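The Brick Room, Darkamcombe
Furniture and equipment

Page updated 19/03/2004

If you have hired the Brick Room before, you'll find it much better kitted out than it was. We finally have a proper small table, tall shelves along one side and a screen on the wall, and I am very pleased with all of it. What follows covers everything that comes with the room, how it works and what to do with it at the end.

Round table and cloth first, then the screen and the shelves.
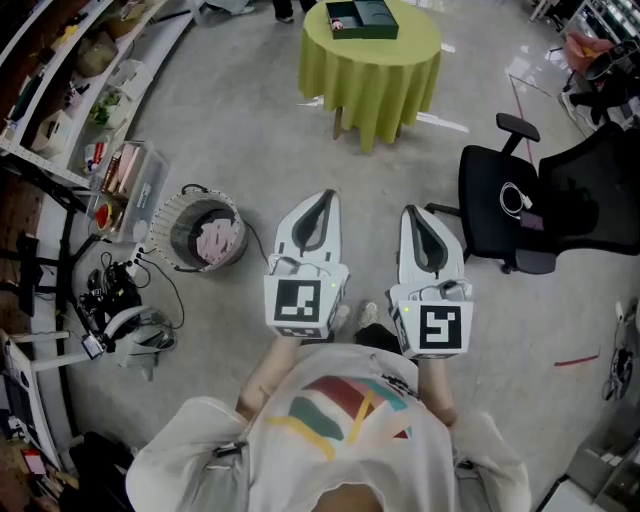
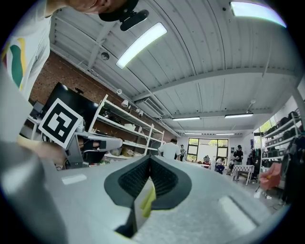 The round table

I'll start with my favourite. It is a Plondel, 30 inches across, and it's the most useful thing we have bought for this room. We used to have a long trestle that took up half the floor and pinched your fingers when you folded it. The round one can be carried by one person (hold it by the legs, please, and not the rim) and it goes wherever you want it: in the middle for a demonstration, by the door for signing people in, beside a chair for your coffee and your notes.

The legs are wood. One of them had worked a little loose by February and has been tightened, so if you feel a wobble now, try shifting the table a few inches before you report it. The concrete is not perfectly level, and there's a dip near the middle that catches everyone out.

It suits one person working or two people talking. Four with plates is a squeeze, though the spinning group did manage a birthday on it.

The lime cloth

Comes with the table and normally lives on it. It hangs almost to the floor, so you can tuck a bag or a box underneath and the room looks tidy straight away. The colour is loud! A few people were doubtful when it arrived, but against the grey floor it cheers the whole place up and I wouldn't swap it now.

It goes in the machine at 30 and wants hanging up while it's still damp. Don't tumble it. If you spill something, just leave it folded on the table with a note saying what it was. Tea comes out without any trouble, felt pen doesn't, so if you are using pens please take the cloth off first and put it on a shelf. You are welcome to work on the bare top.

The green box

A lidded box in dark green, divided inside, and a very handy thing for small bits that would otherwise roll off the table. Leave it open while you work and shut it when you move it. It is the room's box and stays in the room, but you can put what you like in it for your session. Please empty it before you go. We still have a very nice thimble from one of our early bookings, and would love to give it back.

Chairs

The black office chairs are on castors and run beautifully on the concrete, perhaps a bit too beautifully if you sit down in a hurry. The mesh-backed one is the better of them for a long session. It's firm in the small of the back and doesn't get sticky in summer, and I have done a full day of accounts in it without complaint.

The height lever is under the seat on the right. Pull it up while sitting to go down, and pull it up while standing to let the seat rise. If the lever feels stiff it needs a firmer pull, that's all.

Stacking chairs for larger groups are kept in the corridor cupboard and can be booked with the room. Tell us how many when you book and they will be put out for you.

The tall shelves

White metal, made by Fivden, and such an improvement on the heap of crates we had before. They stand to the right of the screen and hold a mixture of boxes, bags and baskets belonging to the regular groups. It looks like a jumble to a newcomer, but each group knows its own shelf and it works very well.

One shelf is kept for people hiring by the session. Look for the label with your booking number on it. If you come every week you can ask for a shelf of your own, and there is usually one going. Heavy things at the bottom, please, and nothing on the very top. Each shelf is rated for 21 kg spread evenly, so a box of fabric is fine and a sewing machine should go down low.

Baskets are good on these shelves, much better than carrier bags. They slide out easily and you can see what's in them. If you are buying one, measure the shelf first. Gitau Obura has a tape measure at the desk and will lend it to you.

Shelves can be moved up or down a notch, but ask us before you do it. It takes two people and a certain knack.

The wall screen

A big black screen fixed to the brick wall, with a white desk below it for your laptop or papers. Bring your own laptop and lead. We keep a spare lead at the desk, but it gets borrowed and I wouldn't count on it.

In the afternoon you may get some reflection. Turning the chairs a little towards the shelves sorts it out for most people. The screen can't be tilted, and please don't try, as the bracket is bolted into old brick.

Switch it off at the button when you finish. The plug stays in.

The room itself

Bare brick on the screen side, a high white ceiling and a pale grey concrete floor. I love this room. It was a store for years and hardly anybody saw it, which seems a terrible waste now. The floor sweeps clean in no time and doesn't mind paint, glue or dropped beads. It is hard on the feet, though, so wear decent shoes if you'll be standing, and bring a mat for anything that involves kneeling.

The ceiling makes it airy but it can echo. Spreading the lime cloth and hanging a few coats about does help a bit.

Before you leave

Wheel the chairs in to the wall. Leave the table wherever it ended up, with its cloth on if the cloth is clean. Empty the green box. Your own things go home with you or on your shelf, and anything left on the floor will be put by the door.

Booking and spares

Ask for the Brick Room by name, or quote room code 891 if you're filling in the form. All the furniture listed here is included in the hire. There is a second round table, the same Plondel without a cloth, which is kept in the Sitthichai room upstairs. It can come down for you if nobody up there has booked it.

Breakages, wobbles, missing things and thimbles: see Gitau at the desk.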